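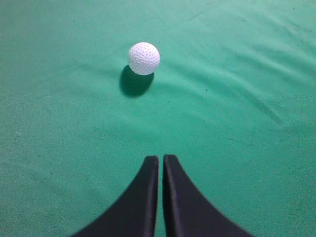 White dimpled ball on green cloth

Section 4: Setting up the food diary

Your Murkent Plikora kitchen scale will weigh flour perfectly well without this section. Read on if you would also like it to remember what you had for lunch.

Before you start

Have the scale on a flat, hard worktop with the batteries in. The home screen should show 0 g. If it shows anything else, take your hand off it.

Creating a profile

1. Press and hold DIARY until the scale beeps twice.

2. Choose a profile from A to D. Most households find that A is taken before the packaging reaches the recycling.

3. Enter your usual mealtimes with the arrow keys. Breakfast must be earlier than lunch. We had to add this rule after the first version went on sale.

4. Set your snack allowance. The factory setting is two a day and the maximum is nine. Anything beyond that is stored as a meal.

5. Press OK. The screen shows READY, which refers to the scale.

Note: Profiles are not protected by a PIN. Anybody who can reach the worktop can read your diary, and in our experience they will do it while you are out of the room.

Weighing and recording a meal

1. Put the empty plate on the scale and press ZERO.

2. Add the food. Wait for the figure to stop moving.

3. Pick the nearest description from the food list. There are 251 of them. "Toast" and "toast (second)" are separate entries.

4. Press SAVE before you begin eating. The scale cannot weigh food that is already inside you, and standing on it will not help (see Cautions).

Food eaten straight from the fridge with the door open can be added later under MENU > OTHER > STANDING UP. You will need to estimate the weight. The scale accepts any figure you give it and does not comment.

Note: Items lighter than 40 g are stored as "taste". Several tastes of the same food within an hour are added together once they pass 100 g, and the entry changes to "portion". This setting can't be switched off. Mayrhofer mode, found under MENU > DISPLAY, hides the daily total until the following morning, when you may feel more able to deal with it.

Cautions

Do not stand, sit or lean on the scale.

Do not put pans on it straight from the hob. The glass will mark, and cracked glass is not covered by the guarantee.

Do not wash under the tap. Wipe with a damp cloth and dry at once, paying attention to the gap beside the ZERO key, where the sugar goes.

Do not use the diary as medical advice, or as evidence in a disagreement over who finished the cheese.

If something goes wrong

Screen shows "----": the scale is overloaded. Remove some dinner.

Screen shows "ARE YOU SURE": you have entered the same biscuit twice. Press OK if you are sure.

Diary is blank: check that you are in your own profile. If you are, replace the batteries and set the clock again as described in Section 2.

Spare battery covers can be ordered from our Brarnosov parts desk. Quote the number on the underside of the scale, and take the food off before you turn it over.

Section 4 last revised Aug 1, 2024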